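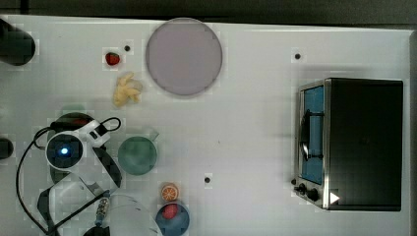 Practice table at Goramley, toy food and toaster oven.

Home Explore Threads Log in

Mayu Sasaki
12 March 2021

I work in the prep kitchen at Goramley. We send out 2,000 meals on a normal day. People keep asking me what the arm does and whether it took anyone's job, so I'll put it in one thread.

First, it isn't on the line yet. It's on a white table in the side room, working with a toy strawberry, a banana, an orange slice, a cup, a bowl and a plate. The toaster oven is the hard part for it. Doors are hard.

There are seven of us on the early shift. Two now spend their mornings at the table instead of on trays. They lay out the food, start a run, write down what happened, lay it out again. A set is 40 runs.

Same hourly rate as trays. We asked for more, because it's a different job with a log to keep. Renaud said they would look at it in July.

What I like: my wrists. On trays I was doing the same reach all morning. At the table I get up, move things, sit down again.

What I don't like: it's quiet. On trays you talk all shift. In the side room there are two of you and one is usually typing.

On jobs. Stoko, our other site, put an arm on tray loading last year. They didn't let anyone go, but two people left and those spots were never posted. I count that as a change even if it isn't a layoff.

The plan for us is plating first, then the ovens. Hot pans stay with people for now. That's in writing; I asked for a copy.

Training was one afternoon. How to stop it, where to stand, how to fill in the log. The stop button I could have learned in a minute. The log took the rest.

Someone asked if I'd go back to trays. Half and half would suit me. We've asked for a weekly swap so everyone on the shift learns the table, and Zunano, who does our scheduling, says it can be set up.

I'll add to this when we hear about the rate.

Last updated 12 March

We use cookies to keep you signed in and to measure visits. Accept all / Manage settings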